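Category: Partner reports / Work integration

Hinus Work Placement Programme: progress report to the Trovine Fund
Prepared by Yulan Cai, programme manager
14 January 2018

1. Purpose and period

This report covers the second half of the grant period. It sets out placements made, income from contract work, spending against the agreed budget and the changes we ask the Fund to approve. It follows the order of the reporting template, except that section 5 of the template (capital works) has been left out as no capital money was drawn.

2. Placements

The grant agreement sets a target of 10 paid placements for people who have been out of work for more than two years. All 10 places were filled by November. Placements are at the packing workshop, the laundry and the Ye canteen. Each person has a contract of employment at the rate paid to other staff in the same grade, and a named supervisor who is not also their support worker. This separation was a condition of the first grant and has been kept.

Four people have moved from placement to a permanent contract. Two of these are in the laundry and two are in packing. One person left before the end of the trial period and the place was filled from the waiting list. The remaining placements run to the end of the grant.

Attendance is recorded by shift. The laundry has the steadiest record. Packing is weaker on early shifts, which begin before the first bus from the northern estates. The start time for that shift has been moved back by half an hour and the effect will be reported next time.
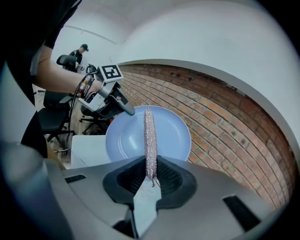 3. Contract work

The main customer is still Genima, which buys hand packing and relabelling of small goods. The contract was renewed on the same unit price. Volume for the period was 2498 cartons against a forecast of 2000. The excess came from one late order and should not be read as a trend. We have kept the forecast for the next period at 2000.

Quality is measured by cartons returned. Returns were within the limit in the contract in every month but November, when a batch was sent out with the wrong inner label. The batch was reworked at our cost. A second check of labels against the order sheet is now made before sealing. It adds a small amount of time per pallet, and the unit cost in the attached budget has been adjusted to show this.

The laundry contract with two local guest houses continues. A third guest house asked for a price but needed same-day return, and we did not bid.

4. Training

All placement staff completed the basic safety course. Food hygiene is required only for the canteen and was completed by those working there. Manual handling was postponed once when the trainer was ill and has since been held.

The agreement also asks for training in written work instructions. Progress here is slower than planned. Instructions for packing have been rewritten in short steps with larger type, and supervisors report fewer repeat questions. Those for the laundry are in draft. Those for the canteen have not been started, and we propose to move that item to the next period.

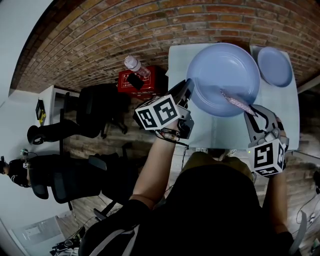

5. Spending

Wages and employer costs are in line with budget. Transport is overspent, owing to the hire of a second van during the late Genima order. Training is underspent by a similar sum. We ask the Fund to approve a transfer between these two lines. No change to the total is requested.

Contract income now meets all material costs and part of the supervisors' wages. It does not yet meet support costs, and we do not expect it to do so within the grant period.

6. Risks

Dependence on one customer remains the main risk. The Genima contract has a notice period of three months. Talks with two other firms are open but neither has placed an order.

The workshop lease is due for review before the next report. The landlord has given no figure. The budget assumes the present rent.

7. Actions before the next report

Finish the laundry instructions and begin those for the canteen.
Report on attendance for the early packing shift after the change of start time.
Obtain written terms for the workshop lease.
Send the Fund the signed accounts once the auditor has returned them.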